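Adden hand gripper, second month: notes on the pads
Posted in June, filed under tools

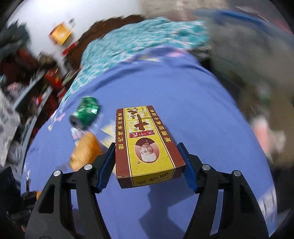 Spice box in the Adden, long edges against the pads.

I said in the first post that I would wait until I had real hours on the Adden before writing about grip. I now have 3,648 logged grasps on one set of pads, so here are the notes. Skip to the end if you only want to know whether to buy it.

Setup is unchanged from last time. Stock fingers, stock blue pads, the handle at its middle trigger position. I ordered through Van Rooij and it took 14 days to arrive, with the spare pads in a separate bag and the finger screws already fitted. The printed guide covers assembly and nothing else. Calibration is on their download page under the older product name, Horkurlow, and the search box will not find it if you type Adden.

Cartons are where this gripper does best. The serrations run fine and close, and on printed cardboard they hold with very little trigger pressure. I have been using a Wang Shouyi spice box as my reference carton. If I close on the long edges I can turn the wrist all the way over and the box stays put. If I close near one end it pivots around the contact line. Any two-finger tool will do that to some degree, but the narrow pads make it worse. Aim for the middle third.

Soda cans are fair. A full can is fine. A crushed one depends on which way the creases run, and I lost more of those than anything else rigid. Small wrappers and flat paper on a soft surface are poor. The tips are too thick to get under an edge, so you end up pushing down into the bedding and pinching up fabric along with the paper. On a hard desk the same sheet can be slid to the edge and picked from there.

Plastic food bags are fine if there is a corner standing up.

The open finger frames flex. With the trigger fully closed on a wooden block I measured 3 mm of outward bow at the tips. This helps with cartons, which don't get crushed, and hurts if your software takes finger width straight from trigger travel. Mine does. I added a correction table, and Rodica Sârbu, who has the older Stukham unit with solid fingers, ran the same block for me and needed no correction. Her fingers also leave dents in cardboard.

Maintenance so far:

Screws: checked every 200 grasps. The outer one on the left finger backed off twice. A drop of the weak threadlocker fixed it.

Pads: wiped with a damp cloth. Dust and spice powder settle in the grooves and you can feel the grip go off before you see anything. Wear is slight and all of it is toward the tip.

Trigger: slight squeak, no change in force that I can measure.

Would I buy it again? For boxes, cans and general household objects, yes. For paper and thin film, wait for the narrow tips, which Van Rooij lists as coming but without a price. If you already own the Stukham and mostly log finger width, keep the Stukham.

Next post will be the correction table, once I have redone it with the spare pads on. I would like to see whether the bow changes or if it is all in the frame.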